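Lunch table loses the battle again at Basent

Apr 19, 2026

The shared table on the second floor of the Basent building has been officially returned to lunch, at least on paper. A notice went up beside the lifts last week informing tenants that the table is for eating, that the stationery living on it has been asked to find other accommodation, and that the building would appreciate everyone's co-operation.

The stationery has yet to respond.

The table was put in back in February, when the two design firms on the floor, Skondonico and Haritz, agreed to split the cost of a kitchen corner. It cost $600, white top included, and was meant to give staff a spot to eat that wasn't their own keyboard. It managed this for nine days. Then a meeting ran over, somebody left a ruler behind, and the ruler appears to have told its friends.

Since then the surface has led a double life. Before noon it does duty as a drafting desk, a mail drop and a place to sign for parcels. After noon it does all of that with sandwiches. A label maker was found in the fruit bowl in the first month. The fruit was found in a desk drawer some time later, by smell.

Tenants were invited to send in their thoughts on the new rule, and 10 of them did, a record for any building survey that did not involve parking. Four were in favour of a food-only table. The rest wanted a compromise, which in most cases meant everybody else's things should go and theirs could stay. 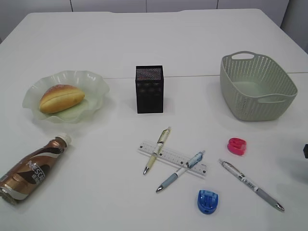
Bread roll in the good bowl, coffee drink on its side, ruler and pen holding their ground.

Part of the plan is a better class of container. Under the new arrangement, pens belong upright in the mesh holder and anything that won't fit goes in the green basket, which has handles so it can be carried off before lunch. Both were empty when we called in. The bread roll, by contrast, had a glass bowl with a ruffled rim all to itself, and must be counted as the only item on the table in full compliance with the notice.

Bottled coffee is a greyer area. The notice covers "meals and snacks" and makes no mention of drinks, upright or otherwise. Building management says the wording will be looked at.

Mthembu, the print shop on the ground floor, has offered to run off place mats with the outline of a plate on one half and the outline of a pencil on the other. The offer was made as a joke and has been accepted in earnest. A first batch is being priced, and there is already some disagreement over which side the pencil should go on.

In the meantime, tenants are asked to clear their belongings from the table by noon each day, wipe up their own crumbs, and stop using the butter knife to open envelopes. Unclaimed rulers can be collected from the front desk, where there is now quite a selection. Comments on the place mats should be left in the suggestion box, once it has been moved off the table.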